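Flula Dustpan and Hand Brush Set
Posted in July by Elin Rowlands

The Flula set is a small dustpan with a matching hand brush, made for places where a vacuum cleaner is too big or too loud. Many of our customers keep one in the bedroom or the caravan. It is also a good size for a sofa, a car seat or a child's play mat.

The pan is white plastic with a rounded body. Along the front edge there is a pale blue rubber lip. The lip bends a little when you press it, so the pan sits close to a soft surface and crumbs do not slip under. The inside of the tray is glossy and can be wiped with a damp cloth.

Width of pan: 24 cm
Length of brush: 31 cm
Weight of set: 800 g
Colour: white, with pale blue lip
Item number: 121

How to use it on a mattress: take off the sheet first. Lay the pan flat and push the rubber lip gently down into the padding. Sweep in short strokes towards you. On a quilted cover, go along the seams, as the small pieces like to stay there. Please do not use the set on wet spills.
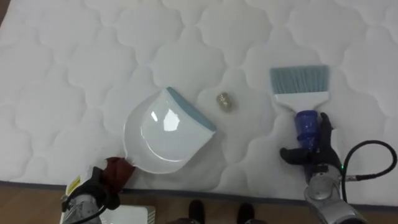 Flula dustpan and brush on a white quilted mattress, with one small crumpled piece to sweep up.

Wash the brush by hand in warm soapy water and let it dry with the bristles down. Do not put it in the dishwasher. Spare brushes are sold separately, please ask Fares Hijazi in our Muswood shop.

Related items
Flula Long-Handled Broom
Pretorius Mattress Protector, Queen
Rivalbridge Lint Roller
Rivalbridge Under-Bed Storage Bag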